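Los descansos también se pelean (y a veces se ganan)

20/08/2020
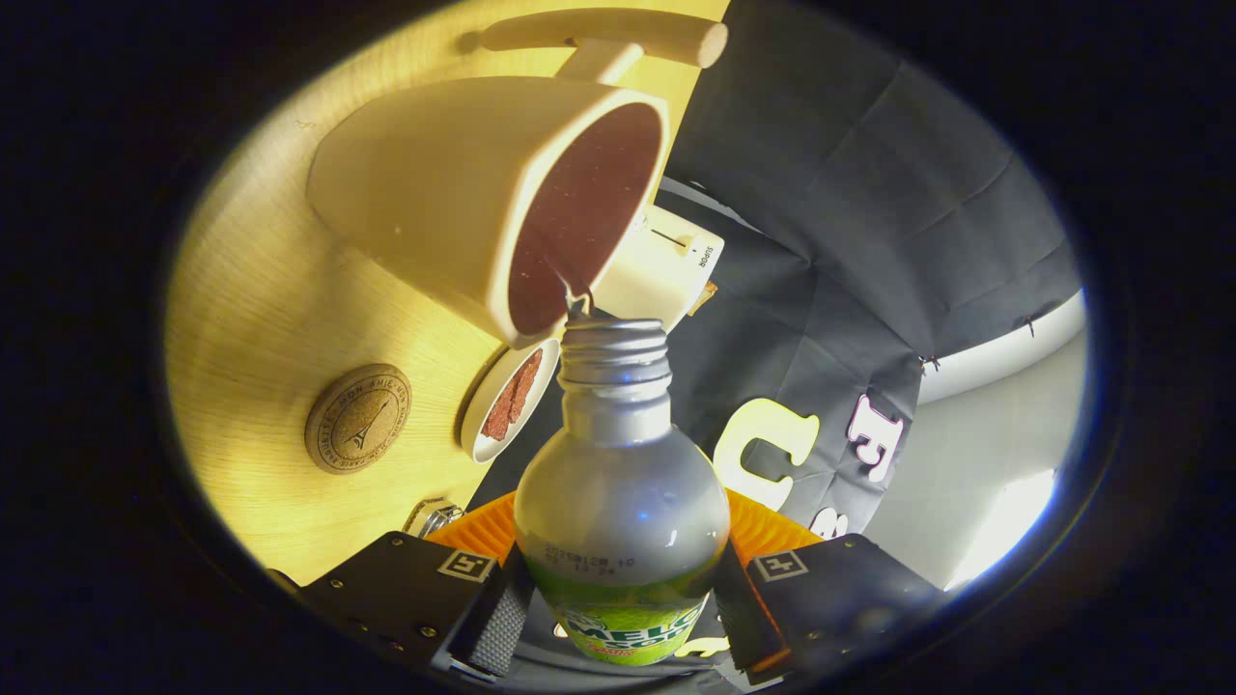
Hasta la última gota.

¡Por fin hay acuerdo! Llevaba desde julio con ganas de escribir esta entrada y no quería hacerlo hasta ver el papel firmado, que una ya ha visto demasiadas promesas de pasillo. Pero está firmado, lo he leído dos veces y lo tengo aquí al lado del teclado.

Para quien no siga el blog: trabajo de enfermera en el hospital de Comusthorpe, en medicina interna, turno de noche casi siempre. Y en mi planta, como en casi todas, el descanso era una cosa que existía en el convenio y poco más. Te lo tomabas si podías, es decir, si no sonaba ningún timbre, si no había ingreso, si la compañera no estaba sola con medio pasillo. Yo he cenado de pie más veces de las que quiero recordar (y mi espalda también se acuerda).

Todo empezó con una hoja de papel pegada en la taquilla de Janelle Dumlao. Apuntaba cada noche si había parado o no, y cuánto. Luego se sumó Ronaldo Tan, luego yo, luego la gente de urgencias, y al cabo de un mes teníamos 1047 turnos anotados. De esos, en 284 no había habido pausa ninguna. ¡Ninguna! Cuando Abundio Villalobos, nuestro delegado, puso las hojas encima de la mesa, la dirección pidió una semana para estudiarlo. Fueron tres, pero bueno.

Lo que hemos conseguido:

Una enfermera de relevo por planta y noche, con el nombre puesto en la planilla desde el principio del mes.
60 minutos de descanso en los turnos de noche, que se pueden partir en dos.
El descanso que no se haga se paga como hora extra, sin tener que suplicarle a nadie.
Revisión a los 4 meses, con nuestros datos y con los suyos.

Lo del relevo es lo que más ilusión me hace, de verdad. El dinero está muy bien, pero yo lo que quiero es sentarme un rato sabiendo que alguien está con mis pacientes y que ese alguien sabe quién es cada uno.

Queda trabajo, claro. Las auxiliares entran en el acuerdo pero los celadores no, y Berhanu Asfaw ya ha pedido reunión para hablar de lo suyo. Allí estaremos unas cuantas, con uniforme o sin él. También me han escrito del centro de Trislow preguntando por las hojas de registro. ¡Copiadlas enteras! Si me dejáis un correo en los comentarios os mando la plantilla, que es una tabla sencillísima: fecha, turno, hora de la pausa, motivo si no la hubo.

Esta noche entro a las diez y me toca el primer descanso con relevo. Me llevo croquetas.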